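Open Day at the Modum Activity House
Visit report, November

Four of us drove out to Modum for the open day: Gunvor Solheim, Torunn Engström, Linnea Nordin and me. The doors opened at 12 and we were there a little before, which gave us time for coffee in the hall. Admission was free. We paid for lunch.

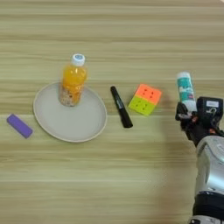

The table room

Most of our time went here. It is a long room with windows down one side and several work tables, each set out with a few ordinary things for sorting and placing. Our first table had a plate, a bottle of something orange-yellow with a white cap, a purple eraser, a black marker and a small 2x2 puzzle cube. The bottle stood on the plate and the other things lay on the bare wood.

Randi Eklund runs the room and has done so since the house opened. She told us the exercise is always the same at the start. A visitor is asked to move one thing, then say where it went. After that it gets harder: the marker between the plate and the cube, the eraser on the other side, the bottle off the plate without touching the rim. Linnea thought it sounded too easy and then put the eraser in the wrong place on her second turn.

We liked that the things were plain. At home we have bought boxed activity sets, and they mostly sit in the closet – people get tired of the pieces and some of them are too small for stiff fingers. An eraser and a marker can be replaced at any grocery store. The cube was popular with everybody. Torunn kept going back to it and had to be called for lunch.

Randi keeps the sets in shallow trays on a shelf by the door, with a card in each tray listing what belongs in it. When a session ends, the person who used the table puts everything back and checks the card. I copied the wording of one card and will bring it to our next meeting.

A session lasts 60 minutes including the clearing up. Gunvor asked if that was too long. Randi said the first group of the week, on Monday, often stops early and nobody minds.

Lunch

Pea soup, bread and cheese, served in the room across the hall. The soup was good. The line was slow and there were not enough chairs, so we ate standing by the radiator. Coffee was included.

The textile room and the shop

The afternoon was shorter than we had planned. Margit Dahlgren showed us the textile room, where three looms were set up and a fourth was waiting for parts. She let Gunvor try a few rows. The room is cold – bring a sweater if you go.

The shop is a table by the exit with potholders, candles and cards. Torunn bought two potholders.

Practical notes

Parking is behind the building and the lot is gravel. There is a ramp at the side door, but the door is heavy and you need someone to hold it. The restroom on the ground floor is roomy enough for a wheelchair. The signs from the main road are small and we missed the turn the first time.

Randi has offered to send us her full list of trays. Linnea will write to her. We would like to start with 3 trays and one table and see how it goes over the winter.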